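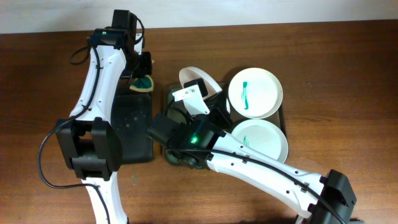

Two trays and three white dishes on the table.

September 5, 2023

Drarkum Kennels open day

The sign at the Arovside turning said DOG SHOW, with an arrow pointing firmly into a hedge. I drove past it twice. By the time I had parked in the stubble field and been relieved of my entry money, the puppy class was over and a spaniel had already been sick on the judge's shoe, so I can report only what came afterwards.

Drarkum has been breeding Leonbergers for 30 years, and once every August it opens the gates, lets people walk round the runs and holds a small show in the paddock. The owner is Asger Fogh, a tall man with the patience of someone who has spent his adult life being leaned on. He led the first tour himself. We saw the whelping room (through glass, and in whispers), the exercise field, and a drying room with a blower on the wall that could strip paint. A full-grown male takes over two hours to dry properly, he told us. A woman behind me, who had come with the idea of buying one for a second-floor flat, went rather quiet.

The star of the place is Yao, a seven-year-old male with a black mask, a great many rosettes and no visible interest in either. He has sired four of the dogs now in the show team. His temperament was described to me as "steady", and I watched him prove it by sleeping through the tannoy test, a dropped bucket and most of a speech. His daughter Tondidlow is the one to look out for, apparently. She is 19 months old, moves beautifully, and spent the bitch class trying to get into a stranger's handbag. She came second. The handbag's owner gave her a biscuit, which I suspect settled nothing.

There were 41 dogs entered across the day, all breeds welcome, and the judging was brisk. I've sat through shows where the Best Veteran was in danger of ageing out of the class from the other end, but this one kept moving. The winner overall was a wire-haired dachshund with an underbite, handled by a boy of nine who took the whole business more seriously than any adult present. The crowd liked it. The man with the borzoi did not.

I asked Fogh what a puppy costs and he asked me how high my garden fence was, so we never got as far as money. He keeps a waiting list and visits every home on it before he lets anything go. He also keeps a ledger of all the pups bred at Drarkum, 1,141 at the last entry, each with a line in pencil about where it went. He let me leaf through it. One from years back just said "farm, happy, ate sofa".

Tea was in the long barn. The queue was slow and the fruit cake was good. Parking on the way out was every man for himself, and I left with a quantity of hair on my trousers that I am still finding in the car.

The next open day will be in August again. Dogs on leads, sensible shoes, and ignore the arrow.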